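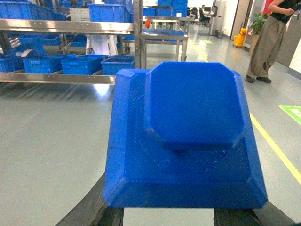 Please tell people to make the floor lines before they load the rack, wrote Matilde Correia after she finished her set-up, we did it in the other order and had to carry every bin two times. We have changed the order of this section accordingly. If you have the older edition of the guide, please follow the steps below and not the old ones.

Section 4. Setting up the Linia storage area for printed parts

4.1 Before you start

This section explains how to prepare the floor, the steel rack, the blue bins and the sample blocks. It is valid for the storage area at Flevthorpe and for all other rooms which received the Linia set from Fernudent. The label program Từ has its own guide and is only mentioned here where you need it.

You will need:
- yellow and green floor paint, or floor tape in the same colors
- a tape measure and a chalk line
- a spirit level
- a soft brush and dry cloths
- the rack, the bins and the printed blocks from the set

Two persons are necessary for steps 7 to 9.

4.2 Marking the floor

1. Sweep the floor and wipe it with a damp cloth. Let it dry completely.
2. Put the tape measure on the wall side and mark the depth of the rack, which is 635 mm.
3. From this mark, measure the passage. It must be 1000 mm wide in its full length. Doors and drawers which open into the passage have to be measured in open position.
4. Draw the line with chalk and walk along it one time with a cart before you paint.
5. Make the yellow line. If you use paint, wait until it is hard before you continue.
6. Put the green markers at the parking places for carts. The symbol on the marker should be readable for a person who arrives with the cart.

Note: A smooth, coated floor reflects the ceiling lights, and it is difficult to see if the chalk line is straight. Look at the line from both ends.

Caution: A coated floor is slippery when it is wet. Keep other persons out of the room during cleaning and painting.

4.3 Placing the rack

7. Carry the rack to its place. Do not pull it over the floor.
8. Turn the feet until the spirit level shows that the shelves are horizontal, first from left to right and then from front to back.
9. Fix the rack to the wall with the two brackets.
10. Check that there is free space of 300 mm between the top of the highest bin and anything that hangs from the ceiling.

Caution: Do not climb on the lower rail.

4.4 Filling the bins

11. Load the bottom shelf first, then go up.
12. Put only one kind of part in one bin. When a bin is full, begin a new one with the same label.
13. Print the labels from Từ and stick them on the front of the bin. Press the label for a few seconds, also at the corners.
14. Push the bins back until they touch the stop. No bin should stand over the edge of the shelf.

Note: Heavy parts stay on the two lower shelves, also if you use them often.

4.5 The stepped blocks

The stepped block is a printed part in two levels. The lower level is a wide, square base with sloped sides. The upper level is smaller, has eight sides and a flat top, and it sits closer to one side of the base, so there is a broad ledge in front of it. When this guide says "front of the block", it means the side with the broad ledge.

15. Take each block out of the packing and brush it. Small threads of plastic may be removed with the fingernail. Do not use a knife on the beveled edges.
16. Look at the surfaces. Fine diagonal lines come from the printing and are not a defect. A crack, or a level that is lifting from the other, is a defect.
17. Hold the block by the base, never by the upper level alone.
18. Place the blocks in the bin with the base down and the front toward you. Do not put one block on top of another.

Caution: Keep the blocks away from heaters and from direct sun. The material becomes soft at 60 °C and the base will not stay flat.

Defective blocks can be exchanged. Write to Nhi Lâm at Fernudent and give the number from the delivery paper.

4.6 Regular check

Every March, or after the rack was moved:
- tighten the wall brackets
- repair the floor lines where the color is worn
- replace labels that cannot be read
- repeat step 16 for all blocks

Enter the result in the sheet at the end of this guide.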